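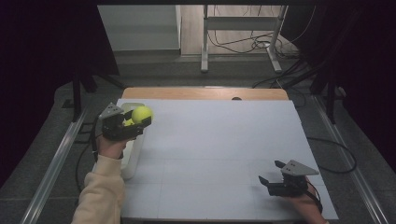
## Nine balls short

Sunday, October 9, 2022

The number we were given was 3,118. That was how many good demonstrations of "pick up ball, put ball in box" the Juritz people said had come out of the summer's recording. The number I got, when I went through the log myself over two evenings with a pot of tea, was 3,109. Nine out of three thousand is nothing, and I was told so by three different people in the same tone of voice. I still wanted to know where the nine had gone.

I should say I'm not neutral. I've been grumpy about hand-held grippers as a way of teaching robots since Ayanda first brought a pair into the office. The pitch is that you skip the robot. A person holds a gripper in each hand, does the job a few thousand times, and the arm learns from the recordings. Cheap, quick, no arm to break. All of which is true, and all of which gets said very fast by people who would like you to move on to the next slide.

### What the fault was

The nine were clips in which the log said the ball had been released into the container and the gripper's own jaw reading said it hadn't. Somebody's script had seen two answers and picked the cheerful one. My count threw them out and theirs kept them in.

So far, so dull. But once I knew what a bad clip looked like I went looking for its cousins, and there were plenty. The right-hand gripper was reporting its jaw opening late. The delay was small at the start of a session and got worse the longer it ran, then went away when the thing was unplugged and plugged in again. Gerrit Shezi had noticed this in the second week and written it in the shared notes as "R jaw laggy, replug fixes". Nobody had replied. I scrolled past it twice myself, so I can't be too pompous.

What it does to the training is easy enough to picture. The hand moves away from the container, and according to the recording the jaws are still shut. Do that often enough and the arm learns that the right moment to open is a bit after it has started to leave. Which is exactly what ours did. With the left arm the ball went in. With the right, the arm would hover, start back, and let go over the rim. Tennis balls bounce. We spent a fair part of one afternoon on our hands and knees.

### Then it got less funny

Had it ended at balls on the carpet I'd not have bothered writing this up. The trouble is that the same model, more or less, was what Zakida were being offered for their packing bench, and on a packing bench the thing being let go of late is heavier than a tennis ball and there's a person standing opposite.

Palesa Sithole ran the trial at their end. On the second morning the right arm opened late and flicked a full jar off the side of the tote. It landed by her foot. She was fine and rather calmer than I was when I heard. She pressed the stop, and the stop worked, which I mention because I had my doubts about that too.

The write-up from Drinton called it "an isolated grasp timing event". I have read that phrase a good many times now and I don't think it means anything. It happened on the right arm only. It had happened in our place on the right arm only. The data behind it had a lag in the right gripper only. Isolated from what?

### The explanations I was offered

Man-lok Liu thought it was the cable. He may well be right: the cable gets tugged every time you reach across, and a worn connector would account for the replugging. We swapped it and the lag got shorter. It didn't go away.

Urmila Kashyap thinks the cable is a distraction and the clock is the problem, with the two grippers slowly drifting apart because nothing in the software makes them agree. I lean towards her version, mostly because it explains why the delay grows through a session. A bad connector ought to be more random than that. But I've been wrong about this sort of thing before and I'd like to see somebody test it before I get attached to it.

The third explanation, from the sales side, was that more data would average it out. No. If every right-handed clip is late, two thousand more will be late as well, and the arm will be even surer of itself.

### Where it stands

- Every right-hand clip is being checked for the gap between the fingers moving and the log saying so. Ayanda's doing most of it and deserves better biscuits.
- Sessions now begin with both grippers tapped together, so there's a moment in each recording that has to line up.
- Zakida have the right arm switched off. The left one is running behind a screen, slowly.
- Drinton have promised a software fix by December. They didn't say which one of the two faults it fixes.

I asked for the raw timing files from the Zakida trial four times and have had a summary each time, with a nice graph in it. The graph begins after the jar. If the proper files ever turn up I'll go through them and post what I find, including if it turns out Man-lok was right about the cable.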